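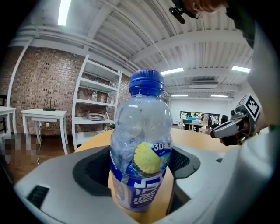
Water is always on the move, even when it looks perfectly still. Some of it is leaving the top of every puddle, lake, and glass as a gas called water vapor. You cannot see water vapor. You can see it when it turns back into a liquid, as in the small drops stuck to the inside of the clear bottle, up near the blue cap. Turning from a gas into a liquid is called condensation. Going the other way is called evaporation.

Water is made of tiny pieces called molecules. They bump and slide past each other all the time. Near the surface, the faster ones break free and float off into the air. When vapor touches something cool, the molecules slow down and stick together again. A lot of them have to join up before you can see a drop.

Outdoors, the same thing happens on a bigger scale. Sunshine warms the sea and the land, and water evaporates. High up, the air is colder, so the vapor condenses on specks of dust and makes clouds. If the drops in a cloud grow heavy enough, they fall as rain. In December they may fall as snow.

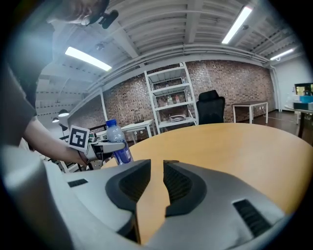 A round table with a light wooden top.

You can test evaporation on a table at home. Put two spoonfuls of water in a saucer and two in a narrow glass. Leave them side by side and look again the next day. The saucer will dry out first. Its water is spread out, so more of it touches the air.
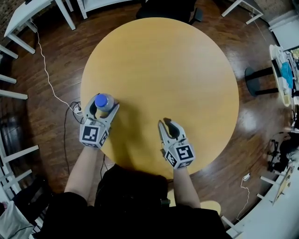

Why does a bathroom mirror fog up during a shower?
Warm water puts a lot of vapor into the air. The mirror is cooler than the air, so the vapor condenses on the glass in very small drops.

Words to know: vapor, molecule, evaporation, condensation.

Written by Ha-neul Na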